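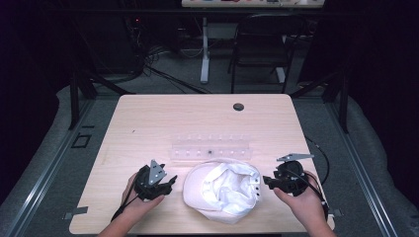
Belleck Cap, white

One size, adjustable. In stock. Orders in before 2 pm go out same day.

Plain white cap with a brim, white inside as well. No logo, no slogan, nothing on the front. Good for clubs, kitchens, school trips, painting the fence. We've sold the Belleck for years under one name or another and the shape hasn't changed much, the peak is a touch shorter than on the old Lorente and the crown sits lower on the head. If you found the Lorente too tall try this one.

Eyelets: small, dark, they show up against the white. Some people ask for white ones. We don't have white ones.

Lining: white, soft, folds up a bit inside the crown when the cap has been packed. Push it back with your fingers before wearing. It doesn't need ironing and please dont iron it.

Sizing
Adjusts at the back. Fits most adults and older children. If you are between this and the Hisbridge large, go for the Hisbridge, it has more room over the ears. Small children: no, it will come down over their eyes.

Washing
By hand, cool water, bit of ordinary soap. Reshape while damp and leave it upside down on a table to dry, crown open. Not on a radiator. Not in the tumble dryer, we won't swap caps that have been through the dryer. Make-up and sun cream marks on the lining come out best if you get to them the same day. No bleach, it turns the stitching yellow.

Storing
Stack them brim over brim, up to five in a pile. More than that and the bottom one goes flat. Keep out of direct sun if you want them to stay white. A cotton bag is fine for a single one.

Printing and embroidery
Front panel only. Minimum 35 caps for print, 90 for embroidery. Send artwork as a line drawing, one colour works best on this fabric. Allow two weeks, three in September when the schools all order at once. We can't print over the eyelets so keep the design to the middle. Samples come back to you before the full run gets done, check the spelling becuase we print what we're sent.

Delivery
Single caps go in a padded bag, so expect a crease or two. Boxes of 27 are packed flat in stacks with paper between. Collection from the Zatuditz counter is free, ring the bell at the side door if the front is shut.

Returns
Unworn, within the month, with the order slip. Printed caps can't come back unless we got something wrong. Tell us first, then send.

Also in this range
Belleck Cap, navy
Belleck Cap, stone (back in stock soon)
Hisbridge Cap, large, white
Lorente Cap, last few, odd colours, no reorders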